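Dye notebook, madder series
17 March 2020

Baths 10 and 11, the Damisholm wool. Writing this up the same day for once, with orange fingernails.

Bath 10 is the one I want to shout about. We finally have a red! A real one, with some blue hiding at the bottom of it, after weeks of very nice brick and very nice salmon and one skein that came out the color of canned soup. I kept lifting a loop out on the stick to check that I hadn't imagined it.

Setup, before I forget. One big skein of the Damisholm two-ply, 364 g dry, scoured and mordanted in alum with a little cream of tartar, then left in a damp towel over the weekend. The root is the older lot from Ospina, ground coarse, equal weight to the fiber. I split the skein in half after mordanting, so both baths got wool from the same pot and I can't blame the alum for any difference. Bath 10 had chalk in the water. Bath 11 had none. Everything else as close to the same as two unmatched kettles will allow.

Soaked the root in lukewarm water first and poured off the first soak, which was the yellow-brown of strong tea. Saved it in a jar. Mireille Harb swears by that first soak for peachy tones on already-dyed yarn and I have promised to stop tipping it down the sink.

Then the slow part. The lesson from the earlier baths was heat, so I took this one up so gently it was almost silly – a nudge on the dial, stir, wait, a nudge on the dial. The Baltton hot plate overshoots if you turn it straight to the mark, and once madder gets properly hot the browns come in and don't leave. I held both kettles at sixty Celsius by the glass thermometer (the digital one reads high, see earlier page, still haven't replaced it). At sixty the bath smells like wet hay and carrots. At seventy it smells like a basement. I am getting so that I can tell with my eyes shut.

Turned the wool every few minutes for the first half hour and then let it be. I think I've been over-stirring all winter. There was a felted patch on nearly every earlier skein and on these two I can't find one.
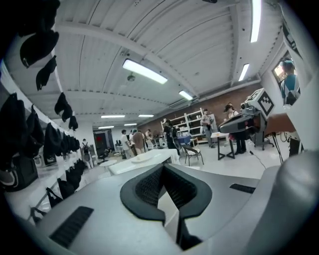
Reading the reds is where I keep tripping up, and I want a rule about it. A skein I had down as "true red" last week went home in my bag and was plainly orange on the kitchen table the next morning. Madder on alum shifts a lot with the light, much more than weld does, and more than I'd have believed before I started pinning samples side by side. The rectangular fluorescent fixtures glowing all across the white ceiling give us a bright, wide, even light, great for spotting a streak or a patch where the dye hasn't gone through, and I'd hate to lose them for that. For naming a color, though, they've fooled me more than once. So from now on each skein gets looked at twice, once under the overheads and once in daylight outdoors on a gray sky, and both notes go on the tag. If the two notes disagree, write both. Don't average them in your head! I've done that and the result describes no yarn on earth.

Notes by that method for today, damp:

Bath 10, overheads: deep red, a bit flat.
Bath 10, daylight: warm crimson, alive, loveliest thing I've made since the walnut browns.
Bath 11, overheads: red-orange.
Bath 11, daylight: orange, leaning toward rust. Pretty, would look great next to indigo.

All to be repeated dry. They'll lighten, they always do, and I'd guess bath 11 loses more.

So the chalk did it, or did most of it. Our water is soft as anything. The Wastel people, who dye with the same root we do and get red without even trying, are on well water so hard it wrecks their kettles. Mireille pointed this out back when we were all still arguing about the age of the root and I wrote it down and then ignored it for a month. Sorry, Mireille. You get naming rights on the recipe.

How I added it: chalk powder mixed to a slurry with cold water in a jar, shaken hard, strained through a scrap of muslin into the kettle before the wool went in. It wants to settle, and any sitting on the wool leaves a pale bloom that takes forever to rinse. A pinch at a time until the liquid turned from brown-orange to something like cherry juice. The change is quick and quite thrilling to watch, it rolls outward from where you pour. I should have weighed the chalk. I did not weigh the chalk. The jar was level with the label when I started and it's a finger below it now, and that is all anyone will ever know about bath 10. Next time it goes on the scale first.

One more thing on the wool itself. Tag 1214 is the odd little skein that came in the same parcel, finer and with more shine, and I threw a snippet of it into bath 10 for the last part just to see. It drank the dye! Darker than the main skein in half the time. I don't know what sheep that was. I've written to Damisholm to ask, and if there's more of it I'd like to put in for all they can spare. Snippet is stapled to the back of this page, please don't pick at it.

Exhaust baths. Both kettles still had plenty of color left, so I strained them together and put in the leftover cotton tape with no real plan. Cotton hasn't had its tannin step so I don't expect much, probably a pink that washes off. The combined bath has some chalk in it now but half strength, which muddies any conclusion, and I'm fine with that. It's for tying up bundles.

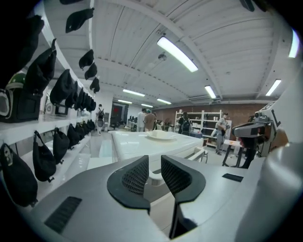 Long white shelving wall at left, black bags on the hooks.

Rinsing. I let both skeins cool in their own kettles before taking them out, and that was hard, I was dying to see. Then a day's rest before the wash is what the old recipes want. I have never once managed the full day. This time I am going to, and whoever is in first tomorrow please leave them alone on the rod even if they look done. They will look done.

For the wash: lukewarm, neutral soap, a small amount. The dish soap made the last lot go purple at the tips and at first I was delighted, then it dried patchy. Same family of trick as the chalk I suppose, pushing it alkaline, only uncontrolled. Could be worth doing on purpose one day, with a weak soda dip and a timer. Putting that on the someday list with the overdyed greens.

Things to test next, in the order I feel like doing them:

Chalk in weighed steps, small skeins, same pot temperature. Four pots if we can borrow a burner.

The new Ospina root against the old. The new one is paler when cut and smells sweeter. Grind both the same day so that the grind isn't a variable again.

Saved first soak over weld yellow, Mireille's peach. She has a sample card somewhere and I want to see how near we get before she shows it to me.

Chalk in the mordant water too? One of the Wastel letters mentions it in passing and then goes on about fences. Ask.

Light test on bath 10. Strip wound on card, half covered with foil, taped in a south window and left until the end of spring. I cut the strip already, it's in the envelope in the back pocket of this book with the bath number on it in pencil (pencil! the pen bled last time).

Cost note for Mireille: root use was heavy, equal weight is greedy, and with the chalk I'd bet we could go down to half and still hold a good red. If that's true it makes the whole madder blanket possible with what's on the shelf, and I've been wanting to make that blanket since before I knew how to scour a fleece.

Added later: peeked at the cotton. It's pink. A really good pink, like the inside of a shell. Leaving it in overnight with the lid on and the heat off.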